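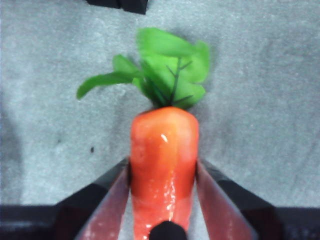 La dînette du gîte, en quelques photos

Temps de lecture : 2 minutes

Bon, on me demande régulièrement des nouvelles du coin dînette, alors voilà une petite page avec les photos du moment ! Pour ceux qui arrivent seulement maintenant : je tiens un gîte familial à Musness, et depuis juillet je refais la pièce du bas pour les enfants. J'ai commencé par les murs (du blanc tout simple, je n'avais plus le courage de choisir), puis les étagères, et enfin ce qui m'amusait le plus, les légumes et la vaisselle.

La carotte factice

C'est ma préférée, je l'avoue. Bien dodue, bien brillante, d'un orange qui tire sur le rouge, avec des feuilles vert vif qui partent dans tous les sens. Elle vient d'un lot de 13 légumes que Gemma Blackburn m'a cédé en vidant son grenier - la boîte portait encore l'étiquette Jonora, mais je ne jurerais pas que le contenu était d'origine. Ma nièce la fait cuire entière, fanes comprises, et la sert avec du thé.

L'égouttoir et ses trois assiettes

Un égouttoir noir, long et bas, avec une sorte d'anse carrée au bout. Dedans, une assiette crème, une verte et une bleue, bien droites, chacune entre ses petits crochets. J'avais d'abord essayé de les empiler dans un panier et c'était la pagaille tous les soirs. Maintenant les petits rangent tout seuls (enfin, presque tous, et presque tous les soirs).

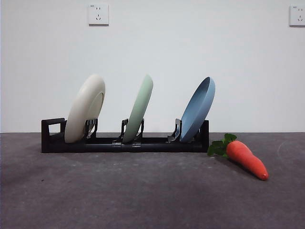 La crème et la bleue

Pour ces deux-là, j'ai longtemps hésité. Je voulais des couleurs douces, qui aillent avec le blanc du mur et le gris foncé de la table, et j'ai fini par les trouver chez Itden, dans un bac de fins de série tout au fond du magasin. Le bleu est très pâle, plutôt mat, et le crème me rappelle les bols de ma grand-mère. J'aime bien les mettre chacune à un bout de l'égouttoir, en laissant le milieu libre. 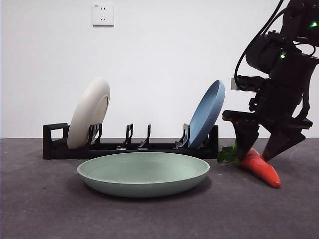
J'en avais repéré une quatrième, jaune moutarde, de la série Duangkaew, et bien sûr le temps que je me décide elle était partie. Si quelqu'un la croise, je suis preneuse ! Il me reste aussi à coudre les torchons miniatures, le tissu attend sur la machine depuis des semaines, et à trouver une caisse un peu jolie pour les légumes. Je rajouterai des photos dès que ce sera fait.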